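Driswood Tall Laundry Hamper: my review after a summer with it

I'll admit I bought this one because of how it looked on the website. All white, tall and narrow, very hotel spa. My old wicker thing had started snagging every sweater I own, and when Piret Vasiliauskas (my neighbor, and the reason half my apartment looks the way it does) told me she'd had a Driswood for ages and still liked it, I ordered one that same evening. It was $135, which is a lot for a place to throw socks. I know!

Setup took me 7 minutes, and most of that was getting the fabric to sit right. The poles went together without any tools. The instructions are one folded sheet with tiny drawings and they're fine, except that step two shows the pole facing the wrong way, so if yours won't click, flip it over and try again.
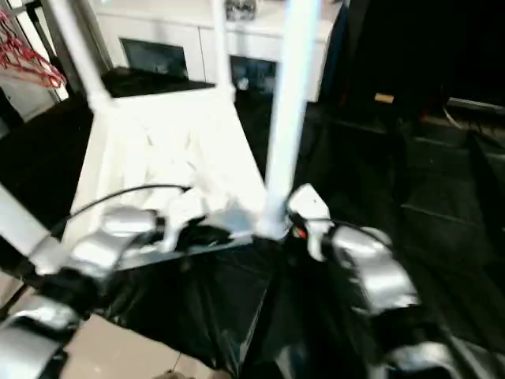

What I like most is how much it swallows. I can fit a full set of king sheets, the duvet cover and a good few days of regular clothes before it starts to look stuffed. The white fabric has held up better than I expected, too. I spilled coffee down one side in August and it came out with dish soap and cold water. It does crease, though, and it never quite goes back to that crisp look in the product photos. If wrinkly sides are going to bug you, get something rigid and save yourself the grief.

The poles are also good news and bad news. They make it easy to grab and scoot out of the way when I vacuum, and I like that they're white like everything else. But they lean a bit when you load one side more than the other. Mine has never gone over, but I've caught it looking like it was thinking about it. Heavy stuff at the bottom helps a lot. Jeans first, T-shirts on top.

I tried it against two others before I decided to keep it. The Olel is cheaper and comes with a lid, but it's short, and my back did not enjoy fishing around in it. The Mockus is gorgeous and weighs as much as a small pony. Reijo Honkanen, who runs the little home store on Avthorpe where I went to poke at them, told me people buy the Mockus and then never move it again, and I believe him.

While I was on a roll I started looking harder at molded plastic too, the kind with ribs and little compartments everywhere. It wipes clean in seconds, I'll give it that, but all those narrow channels are lint magnets and I ended up going after them with an old toothbrush. For clothes I'd still take fabric. 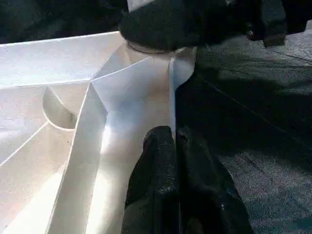
White molded plastic up close, with its half-moon cutout and all those ribs.

One small gripe about ordering: the shipping box was enormous, and I spent more time breaking down cardboard than putting the hamper together. Also, replacement fabric is sold separately, and it was out of stock both times I looked.

Would I buy it again? Yes, but I'd wait for a sale. Four stars from me, and I'd go up to four and a half if they fixed the lean.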